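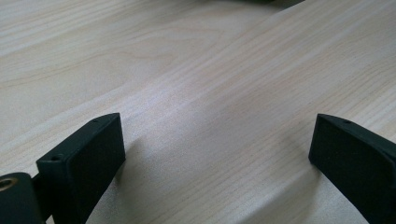 3.2 Site selection and carcass searches

Surveys covered 20 rooftop solar arrays in the Grordale district, all on farm buildings or houses within 400 m of open water. Arrays were included only if the owner had kept the panels in place for at least one full breeding season. Sites with roosting boxes already fixed to the same roof were left out, as were two sites where access to the gutter line was unsafe.

Each site was visited at dawn by one of two observers (E. Dafis and C. Prothero), who walked a fixed route along the base of the building and checked the ground, gutters and lower panel edges for dead or injured birds and bats. Remains were bagged, labeled by site and frozen for later identification. Feather spots were recorded separately and do not enter the collision totals.

Searcher efficiency was tested in August with marked quail carcasses placed by a third person (T. Kemeys) before the observers arrived. Carcass removal by foxes and corvids was estimated at the same sites, following the correction used by Kemeys and Gwilliam in the Plerkine survey.
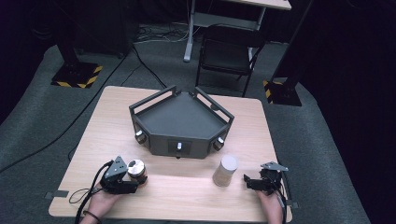 Nest use beneath the panels was scored on a three-point scale: no material, material without eggs or young, and active nest. Where the gap between panel and roof could not be viewed from a ladder, an inspection scope was passed under the lowest row. Scope checks were limited to 3 minutes per array to reduce disturbance.

Figure 2. Layout of a typical search route. Solid line, ground transect; dashed line, gutter check; open circles, placement points for trial carcasses.

The route in Figure 2 was shortened at sites where a yard wall or slurry store blocked one side of the building. For these sites the searched area was measured on foot and counts were scaled to the full perimeter. Scaling assumes that collisions are spread evenly around the building, an assumption examined in Section 4.1.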